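Frequently Asked Questions: the Olto sorting study

Thank you so much for all the letters and messages since the paper went up! Nigel Wainwright and I have tried to gather the questions that keep coming back and answer them in one place, at the length they deserve (and perhaps a little beyond it).

What is Olto, in plain words?

Olto is a way of teaching a robot arm to sort things on a table from a fairly small number of demonstrations. A person guides the arm through the task, the system records what the head camera saw along with how the arm moved, and a policy is trained on those recordings. The part we are proudest of is a small module named Voter, which looks at several candidate motions before each grasp and picks the one most of them lean toward.

How many demonstrations did you use?

We used 100 for each sorting task, gathered over the month of January by two operators taking turns. We also trained a version on 400, mostly out of curiosity, and the gain was smaller than either of us had bet on.

Why glass plates? Aren't they hard for a camera?

They are, and we chose them for exactly that. Clear colored glass lets whatever is underneath show through, and it throws back highlights that wander as the camera moves. Our earlier method, Rutier, did very nicely on plain opaque trays and then fell to pieces on glass, so we wanted a test that would keep us humble. Add a checked cloth and you have edges everywhere, many of them belonging to nothing you would want to pick up.

What does a sorted table look like to the robot?

The goal for the vegetable task is one kind to a plate: bitter gourds on the amber one, carrots on the green one. We don't ask for a particular angle or a tidy row, so two gourds leaning toward each other in a V count just as well as two lying side by side. The colors are crossed on purpose — a policy that simply matched green things to green glass would put the gourds in the wrong place. 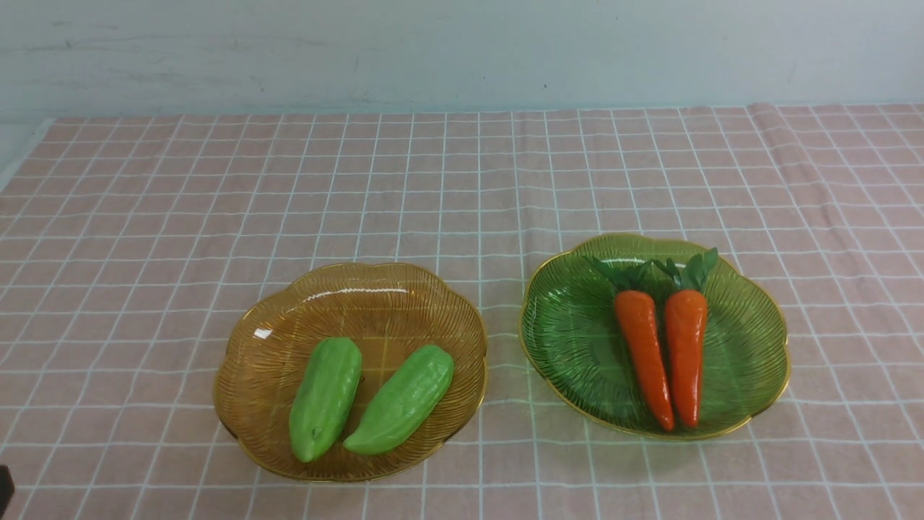
Are the vegetables real?

No, they're artificial. We did try fresh carrots in the very first week, and the tops wilted so quickly that the later recordings hardly matched the early ones.

How well does it work?

Over our glass-plate trials, Olto finished nearly 10 percent more sorts than Rutier trained on the same recordings. Most of the remaining failures come from the carrots, where the arm closes on the leafy tops instead of the root and the carrot swings.

What is the Guérin score you report?

It's our own in-house measure, running from 0 to 5, and it gives partial credit when an item reaches the right plate but hangs over the rim. Wekesa Rweyemamu has written a longer note on it for anyone who'd like the details.

Can I try it on my own arm?

Please do! Start with opaque plates, get those going, and then bring out the glass.

Last updated 26/05/2024

5 comments | 10 shares

Related pages
Rutier: what we learned from opaque trays
Scoring partial success, by Wekesa Rweyemamu
Setting up a head camera for tabletop work

Contact the Olto project | Back to top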